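5. Revisión y ajuste de las manos

Este apartado se aplica a las celdas Coltov de dos brazos con manos de dedos articulados y cámara de muñeca. Los trabajos descritos puede hacerlos el operador formado en el nivel básico. Para desmontar la mano completa, consulte el apartado 6.

PRECAUCIÓN: no introduzca los dedos entre las placas laterales de las falanges mientras los brazos tengan alimentación. Los muelles de los nudillos pueden cerrar la articulación aunque el motor esté parado.

5.1 Material necesario

Juego de llaves Bondero de punta fina
Paño sin pelusa y limpiador sin disolventes
Pincel blando
Muelles de recambio, referencia 348
Plato de prueba y pieza pequeña de agarre
Hoja de registro de la celda

5.2 Preparación de la celda

1. Termine el ciclo en curso y lleve los dos brazos a la posición de reposo desde el panel.

2. Seleccione el modo Mantenimiento. La velocidad queda limitada al 15 %.

3. Retire de la mesa todo lo que no vaya a usar en la prueba. El tablero debe quedar limpio y seco.

4. Compruebe que los cables de los antebrazos cuelgan libres y no rozan con el canto de la mesa. Si un cable queda tirante con el brazo extendido, suelte la brida más cercana al codo y deje más holgura.

5. Despeje el suelo dentro de la zona de trabajo antes de mover los brazos.

6. Corte la alimentación de las manos con el interruptor auxiliar y espere 40 segundos.

Nota: el interruptor auxiliar no desconecta los brazos. Si va a trabajar por encima de la muñeca, use el seccionador general y coloque el candado.

5.3 Inspección de los dedos

1. Empiece por el pulgar. Gírelo a mano en todo su recorrido. El movimiento debe ser continuo, sin saltos ni ruido. Revise la tapa circular del eje. Si sobresale, presiónela hasta que quede a ras.

2. Siga con los demás dedos, desde el más próximo al pulgar. Doble cada uno y suéltelo. Debe volver a su posición sin ayuda.

3. Examine el muelle de cada nudillo, en la unión entre la falange plateada y la yema negra. Sustitúyalo si tiene espiras abiertas o deformadas o si aparece óxido.

4. Verifique los pasadores laterales. Un pasador que gira con la uña está flojo. Apriételo con la llave Bondero hasta notar tope y no fuerce más.

5. Limpie las yemas con el paño. No emplee alcohol. Si una yema tiene cortes o ha perdido agarre, cámbiela junto con la del mismo dedo de la otra mano.

6. Pase el pincel por los huecos de la base de los dedos, donde se unen a la palma. No use aire comprimido, que empuja el polvo hacia los tendones.

7. Devuelva la alimentación a las manos y ejecute la rutina de cierre lento.

La cámara de muñeca sirve para revisar la mano en la pantalla sin acercarse a ella. La cámara de cabeza muestra los dos brazos sobre la mesa.

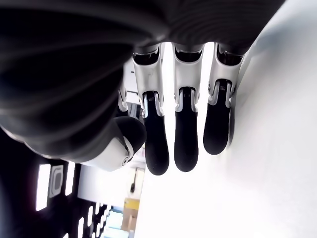
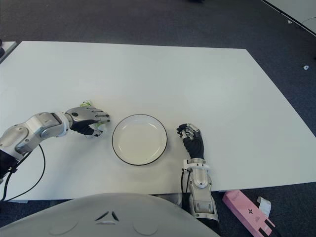 5.4 Prueba de agarre

1. Coloque el plato de prueba en el centro de la mesa, al alcance de las dos manos.

2. Deje la pieza pequeña a la izquierda del plato, sin que toque el borde.

3. En el panel, abra Pruebas > Agarre > Mano izquierda y pulse Iniciar. La mano debe cerrarse sobre la pieza, levantarla y mantenerla hasta que aparezca el aviso de fin.

4. Durante la prueba de la mano izquierda, la derecha espera junto al plato y no debe tocarlo. Si lo toca, detenga la prueba y repita el ajuste de altura de la mesa (apartado 3.2).

5. Repita la prueba con la mano derecha, con la pieza al otro lado del plato.

6. Anote el resultado de cada mano en la hoja de registro.

Si la pieza resbala, limpie otra vez las yemas y repita. Si vuelve a resbalar, suba la fuerza de cierre un punto en Ajustes > Mano. No suba más de dos puntos sin hablar con el servicio técnico: la fuerza excesiva acorta la vida de los muelles.

5.5 Calibración de la cámara de muñeca

Solo es necesaria si se ha cambiado la cámara, se ha golpeado el soporte o la prueba 5.4 falla por posición.

1. Compruebe que el soporte no tiene juego.

2. Limpie el objetivo con un paño seco.

3. Cargue el perfil Skilen correspondiente a la mano. Los perfiles izquierdo y derecho no son intercambiables.

4. Abra la vista previa. Según el giro de la muñeca, la imagen puede aparecer invertida. Es normal y no requiere corrección: el programa la orienta durante el cálculo.

5. Evite que la luz dé de lleno en el tablero blanco. Si la superficie sale quemada en la vista previa, baje la exposición hasta distinguir el canto de la mesa.

6. Pulse Calibrar y no toque la mesa hasta que el indicador quede verde.

7. Guarde el perfil. Si sale sin guardar, la celda vuelve a los valores anteriores.

5.6 Periodicidad

Inspección visual: al comienzo de cada turno.
Limpieza de yemas: a diario.
Prueba de agarre: una vez por semana y siempre después de cambiar un muelle o una yema.
Sustitución de todos los muelles: cada 2.000 horas de funcionamiento.

PRECAUCIÓN: no mezcle muelles nuevos y usados en un mismo dedo. El dedo cerrará desviado y la prueba puede darse por válida con una pieza ligera.

Al terminar, devuelva la celda al modo Producción y retire el candado si lo ha colocado. El primer ciclo debe hacerse a velocidad reducida y con el operador junto a la parada de emergencia.

Compartido 15 veces

Hjaltested Automatización · Servicio técnico y recambios · Revisión del documento: 5/3/22 · © Hjaltested · Volver arriba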